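Short-Term Rental Operations
Handout 6: Turnover and Guest Readiness
Instructor: Liên Kim
Revised 30/06/2026

Scope

A turnover is the period between one guest's check-out and the next guest's check-in. These notes cover whole-unit rentals only. Shared units and rooms let by the night are covered in the May handout.

Turnover window

The window is check-in time minus check-out time on a same-day change. For the Ostville units used in class the window is six hours. Travel between units counts against it, and so does laundry unless linen is sent out. The Plultadstead units send linen out – compare the two cost sheets before the seminar.

Inventory

Each unit has a written inventory, kept by room. Stock is set by sleeping capacity:

Bed linen: two full sets per bed, one in use and one stored.
Towels: two per guest.
Drinking glasses: two per guest, any pattern, replaced when chipped.

The Dabbas case

Khải Triệu's study of the Dabbas property logged 200 turnovers. In 38 of them the unit was released to guests with at least one inventory item missing. Kitchen items made up the largest group. Read the section on restocking, and note how a missing item is defined – a substitute of the same type is not counted as missing.

Order of work

1. Strip beds and start laundry.
2. Check for damage and left property; record both before cleaning.
3. Clean the kitchen, then check glassware against the inventory. 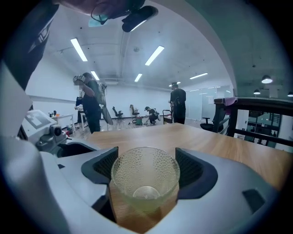 4. Clean bathrooms and replace towels.
5. Make beds, clean floors, lock up, and mark the unit ready in Redano.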